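Drurkside Allotment Rainfall Records – README

Daily rain gauge readings from the Drurkside plots, typed up from the paper notebooks. One CSV, one notes file. Last updated 26 Oct 2026.

What's in it: 1427 rows, one per day. Columns are date, site, mm, reader, remark. Site is either Drurkside or Droltdale. Gaps are left blank, not zero. Please don't fill them with zeros, somebody did that once and it made a very dry winter.

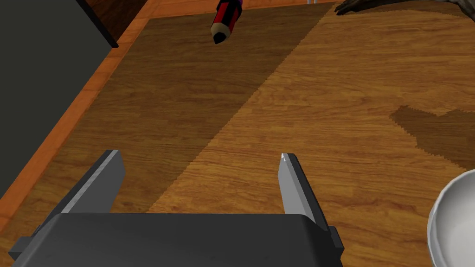
Notebooks first. There are 11 of them, the early ones in pencil and badly smudged. I typed them up at home over a few evenings, one page at a time, ruler under the line. Wood grain like that, golden brown with darker streaks running side to side, is murder for reading faint pencil on thin paper – put a sheet of white card underneath if you're checking my typing against the orignals. Sevens and ones are the usual trouble. Where I couldn't decide, the remark column says "unsure".

Units: millimetres throughout. Older Droltdale pages were in inches, converted and rounded to one decimal place. Anything over 90 mm in a day is flagged "check" and left in.

Reading time: morning, before breakfast mostly. Reading goes against the day it was read, NOT the day before. Lindsay notebook does it the other way round, already shifted.
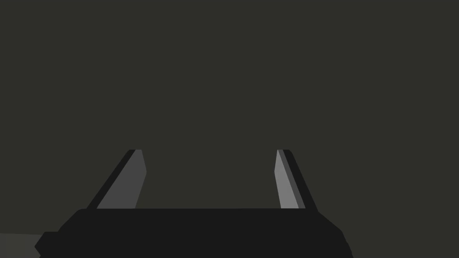 Beatrice Mussa

Known problems. Droltdale gauge was moved away from the hedge one December, so totals either side don't compare well. Snow days are melted and measured, or guessed, the remark says which. Reader initials missing for most of the first notebook. A few dates appear twice – both kept, take the one with a remark.

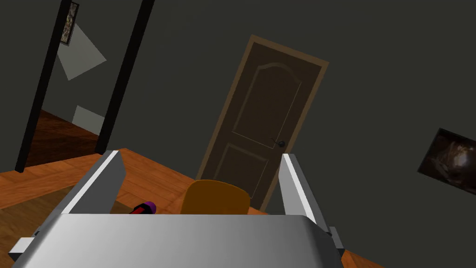
Duplicates will get sorted in the next version, along with the Bamville pages if I can get them scanned. No promises on when.

Use: free for anything, just say where it came from. Corrections welcome, send the date, the site and what you think the number should be. Dont send a whole edited spreadsheet please, I can't tell what's changed.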